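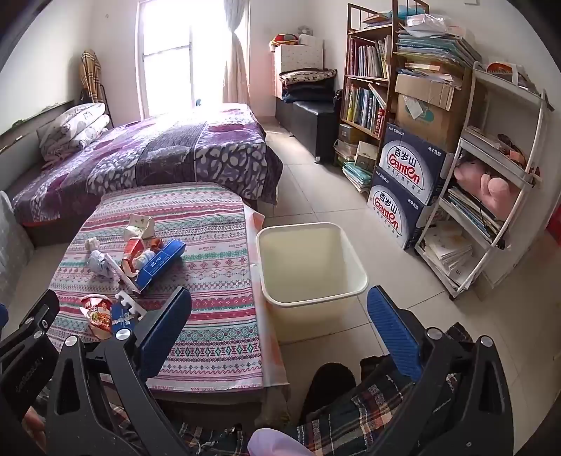 Bujar Shehu reckons the whole lot can go in one bag, provided the bag is tied and goes out the same evening. I have done it that way and still had a smell in a bedroom by morning, hence this post.

Clearing rubbish from a bedroom: one bag or several?

Posted by Gusatness

The room has a tiled floor, two beds and a low table with a cloth on it. The rubbish is paper packaging, tissues, plastic wrappers, an instant-noodle cup and disposable nappies. I want a fixed order of work and a rule for what gets bagged separately. Council here takes clean cardboard in the recycling and nothing with food on it. Bin space is limited, so flattening matters.

Plidus

Nappies first, in their own bag. Roll from the front towards the back, fasten with the side tabs, bag, tie. Do not put one down on a blanket between steps, even a rolled one.

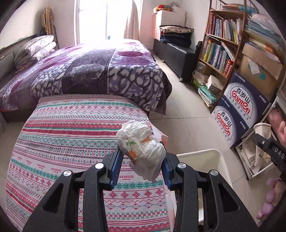

After that, the order is:

Food containers. Tip any liquid down the sink before the cup goes in the bag. Noodle broth is the usual cause of a leaking liner.
Tissues and plastic film. General waste. Knotted wrappers can stay knotted.
Long boxes and cartons. Open both ends and flatten. Clean ones go to recycling; anything with grease or sauce on it goes to general waste.
Cloth. Lift it by the corners, fold inwards, shake it outside. Check the label before washing, as woven colours such as crimson can run into white at 60 degrees.
Floor. Sweep dry, then mop. Grout holds crumbs, so sweep along the lines.

I use 2 liners, one inside the other, for the nappy bag only. Doubling up everything is a waste of liners.

Angelovski

Just get a bin with a lid.

Brundar

Agree with Plidus on the order, except that I would do the cloth before the boxes if the table is the only flat surface you have for flattening. A lidded bin helps with smell but does not change the sorting. Check also whether your council accepts coated paper cups. Mine stopped in September and the collectors now leave the whole bin at the kerb if one is on top.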